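**Letar council race: what the small parishes are asking for**

Wed 11 February

Early voting for the Letar township council opens next week, and the two slates have spent most of the winter talking about the same thing: whether Letar should keep its Saturday polling hours or move the whole election to a weekday. For the observant Jewish families on the east side, and for the Adventist congregation in Veven, the question is a practical one. Neither group will vote on a Saturday before sundown. In the last council election the polls closed in late afternoon, and anyone in either group who had not sent in a mail ballot did not vote.

The Open Hours slate wants the polls moved to a Tuesday, with doors open until 9 in the evening. The Township First slate wants to keep Saturday and add more early voting days during the week. Both say they want higher turnout. They disagree about who would pay for it and which voters would be put out by a change.

Township First points to the shift workers at the Lammers packing plant, many of whom are off only on weekends. The slate says a weekday election would trade one group's problem for another's. Open Hours answers that the evening hours would cover the day shift and that the night shift could vote in the morning on the way home. The plant has not taken a position, but it has told both slates that it will let workers leave for up to an hour on any election day.

At a forum in the Drarnitz grange hall last week, the question took up more than half of the evening. Around 300 people came, which filled the main room and the hallway. Members of the east side synagogue and the Veven church sat together near the front and handed in a joint statement. It asks for three changes no matter which slate wins: a polling day that is not a Saturday, mail ballots sent out a full week earlier, and a drop box in Veven, which has none now.

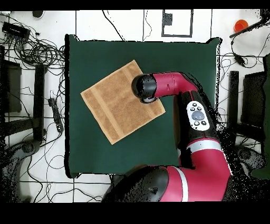
*Tan towel on a green mat, with a red and black robot arm.*

The statement does not endorse either slate. Several of the people who signed it said after the forum that they do not agree with one another on much else in this race. The Veven church has mostly backed Township First in the past because of its stand on the road levy. The synagogue's members are split, and the rabbi has asked that no campaign signs be placed on the building's lawn or in its parking lot.

The drop box may be the easiest of the three requests. The township clerk's office told the forum that it already owns a spare box, and that the main cost would be a camera and a daily pickup. Voters in Veven now drive 9 miles to the box outside the Letar township office. A petition for a closer one has 432 signatures, and both slates have said they would vote for it.

Changing the day is harder. The township charter names Saturday, and a charter change has to go before voters. If the new council puts it on the ballot at its first regular meeting, the earliest it could be decided is the July special election. That vote would itself fall on a Saturday under the current rules. Open Hours has said it would pair the July vote with 4 weekday early voting sessions, at least two of them in the evening. Township First says it would support the sessions but not the charter change.

The mail ballot schedule sits between the two. The council can set it by ordinance, but the printer has to be able to meet it. The clerk's office said it would ask for a quote and report back after the new members are seated.

Voters who need a mail ballot for this election can still request one at the township office, by phone or at the front counter. Requests have to be in by noon on the Friday before election day. Ballots must be received, not just postmarked, by the close of polls. People who cannot get to the office may send a signed note with a family member or neighbor.

A second forum, on the road levy and the water main, is planned for the Veven firehouse. We will print the time when the hall is confirmed. Written questions for either slate can be left in the box by the grange door until then.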